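Right, parish newsletter thread, as promised. I've been doing ours since August and I have opinions now.

First thing I did was stop printing 500. We had piles of them going yellow by the font! We print 300 now and there are still a few left by the Wednesday coffee, so I might go lower after Easter.

The email version goes to 165 people. Not huge, but they open it, and they write back, mostly to tell me I've got the time of evensong wrong (I had, twice, sorry).

Subject lines: put the actual thing in. "Lent lunches start Thursday, bring a bowl" did far better than "News from the Vicarage" ever has. I loved that old header too, but off it went.
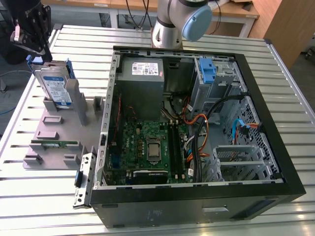 Kenna Niven: But do you still do a paper copy for the housebound list? My mum won't touch email and she reads ours cover to cover, even the flower rota.

Yes Kenna, always! Large print, one side of A4, folded in with the home communion visits. Teresa Ní Mhurchú does the folding and she's much neater than me.

Next, the notices. People used to send me whole essays about the jumble sale. Now I ask for five lines - what, when, where, how much, who to ring. If it's longer it goes on the website and I link to it. There was some grumbling but it's died down.

Photos of children: written permission every time, even if you've known the family for years. I keep the forms in a folder in the vestry and check before each issue.

Still haven't cracked the noticeboard by the lych gate. The lock sticks, the posters curl, and someone keeps pinning up a card for piano lessons over the service times. If your church has a good one, tell me where you bought it, and whether the rain gets in.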